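Search this site
Enter keyword
Go

Monby Shared Workplaces
Call for Participants: Desk and Break Room Study, Plilcombe Building

Monby Shared Workplaces invites adults who work at a desk for most of the day to take part in a study of small offices in which the desk and the refrigerator share one room. The study will be carried out at the Plilcombe Building. Applications must reach the study office by October 23, 2021.

Background

Many of our smaller tenants have no separate kitchen. Staff eat at the desks where they work, and the refrigerator stands within a few steps of the nearest chair. Tenants have asked us how such rooms should be laid out, who should clean them, and how much of the desk ought to be kept free for meals. We have had little to offer them beyond general advice. The present study is intended to produce a written guide for tenants and for the furnishing firm Tkachuk, which advises us on layouts.

What participants will do

Each participant will attend one session lasting a full morning. Participants will bring their own lunch and any personal items they normally keep on a desk, such as a mug, a notebook or a charger. They will be asked to set up the desk for ordinary paperwork, clear it for a meal, store and retrieve food, and leave the room as they would wish to find it. A written questionnaire of 19 items follows. There is no test of speed, and participants may pause at any time.

The desk must be bare at the start of every session. Bottles and other items already on the refrigerator shelves are to be left where they are unless the session leader directs otherwise.

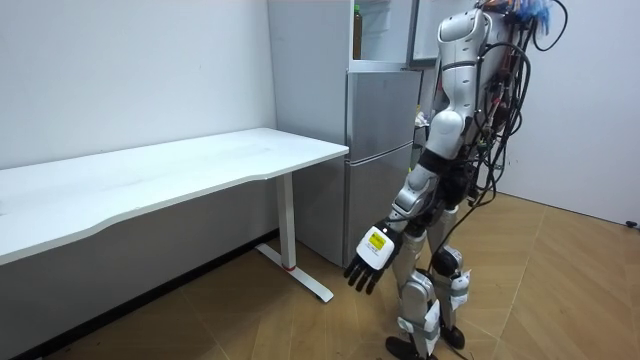 Tkachuk asked whether a curved front edge makes any difference to a person who has to eat and write at the same desk, and suggested that the questionnaire put this directly, as customers raise it often and the firm has never had a good answer for them. The suggestion has been adopted. Participants will be asked to comment on the edge, on the space for their feet beneath the desk, and on the distance they find comfortable between the desk and the refrigerator door.

Who may apply

Applicants must be 18 years of age or older and must have worked at a desk, at home or elsewhere, for at least 8 months. We particularly welcome applications from people who share a refrigerator with coworkers. Applicants must be able to read and complete a questionnaire in English. Employees of Monby and of Tkachuk, and members of their households, are not eligible. Previous participation in the Stiken Storage Survey does not affect eligibility.

The study has 63 places. Where applications exceed this number, places will be assigned by lot, and remaining applicants will be put on a waiting list unless they ask us not to do so.

Payment and access

Participants will receive $200 on completion of the session and questionnaire. A participant who withdraws partway through will be paid in proportion to the time attended. Travel costs are not reimbursed. Applicants who require an adjustment to the furniture or the session schedule should state this on the form.

Privacy

Questionnaires are stored by number and kept separately from names and addresses. The published guide will not identify any participant. Participants may ask for their answers to be withdrawn at any time before the guide goes to print.

How to apply

Application forms are available at the Plilcombe Building reception desk and should be returned there in a sealed envelope marked "Desk Study." Incomplete forms will be sent back once for correction. Successful applicants will receive written confirmation with a session time and directions to the room.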